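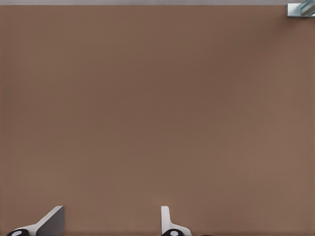
Print this page | E-mail this page
Reading time: 2 min

Bench tips for a two-arm cell

Layout. Keep the middle of the bench clear and give each arm its own side. At Pemico we lost 18 shifts in April to items parked in the shared zone. Park cables at the far edge, coiled, next to the base.

Grip. Appliance housings scratch. Close on an upper edge, at low force, and keep the fingers clear of the bread slot.

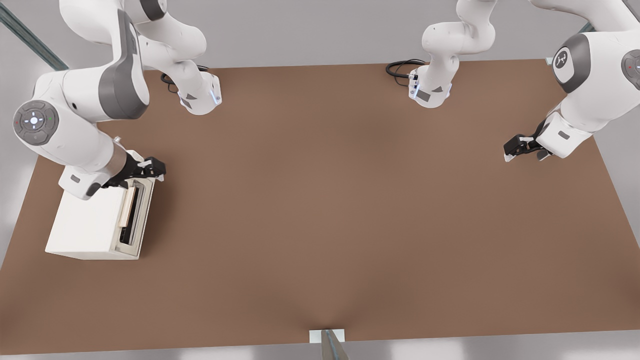
Left arm gripping the toaster by its top edge; right gripper open.

Staffing. The bench used to take two people per shift. It now takes one, who also covers packing. Lensa Mersha rewrote the job sheet so that clearing faults counts as skilled work – it was unpaid extra before. Expect complaints about walking distance. Move the packing table closer first.

Stops. Log every stop by hand for the first 424 cycles. Operators notice drift in the grip point before the Dokavex software flags it.

Training. Yabsira Birhane teaches jogging and recovery in one morning. Repeat after any change of finger pads.

Get new tips by e-mail. Subscribe to the newsletter.
This site uses cookies. Accept | Settings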